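How to Budget for a Small Robot Arm Cell (Without Forgetting Half of It)

Posted 4 August 2019 by Felicidad Aquino

When we started planning our arm for the repair benches at Hudstead, I made a budget with one line on it. Robot arm, done! My boss sent it back with a question mark, and she was right. So this is the way I'd do it now, in the order I'd do it, for anybody else refurbishing desktop computers and wondering what a first cell is going to cost.

Step 1. Pick one job and write it down

Ours was putting memory into desktop towers. One job, one sentence. I had a long wish list (drives, graphics cards, dusting, you name it) and every item on it pushed the price up before we'd bought a single bolt. Put the wish list in a drawer. You can come back to it next year.

Step 2. Measure the reach before you look at arms

Lay your biggest case on its side on the bench, in the spot where it'll be worked on, and get the tape measure out. You want the distance from where the arm will be mounted to the farthest point it has to touch, and then the height it needs to clear the drive cage and the walls of the case. I skipped the height the first time and nearly ordered the smaller of the two arms Gaillard had quoted us. It would have reached the board just fine and then had no room to lift over anything.

Step 3. Split the quote into three piles

Pile one is the arm and its controller. Pile two is whatever goes on the end of it, so the gripper, fingertips and any wrist sensing. Pile three is everything that holds your parts still. Ask the seller to quote these separately, even if they grumble. Our first quote from Hotport had it all as one number and I couldn't tell what I was comparing.

Step 4. Don't starve the fixtures

I could go on about this one for hours. The arm needs parts to be in the same place every time, and that means trays, pegs, slots and stops. We print ours, and I put down $784 for filament, inserts and a spare print head. I thought that was generous. It went quickly - you'll print a tray, hate it, move a slot over by a hair and print it again. We were on version 9 of the memory tray before I stopped numbering them.

If you don't have a printer, get a price from an outside shop and ask what a revision costs as well as what the first one costs.

Step 5. Plan the bench around the case

Draw it to scale on paper. The tower takes up way more room on its side than you think, and the tray has to sit next to it where the gripper can get to both. Then add a second table for all the stuff that ends up near a robot anyway. Cables, too! Price longer ones than you think you need, plus clips to keep them off the floor.
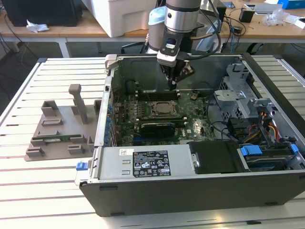
Gripper over the memory slots, with the printed tray and a RAM module to the left of the tower.

Step 6. Buy practice parts

Set money aside for old boards and memory you don't mind ruining. I bought 5 scrap towers from Drulletley in February and was very glad of them. Get a mix of case layouts if you can, as the slots are never in quite the same place.

Step 7. Put your own time in the budget

Setup, teaching positions, re-teaching positions after somebody leans on the bench. I planned three weeks and wish I'd doubled it. Even if nobody's paying you extra, write the hours down so the people signing off can see them.

Step 8. Get the support terms in writing

Ask who picks up the phone, how long a replacement gripper takes to arrive, and whether software updates are included after the first year. Staple the answers to the quote. I keep mine in the same folder as the scale drawing, along with that first one-line budget.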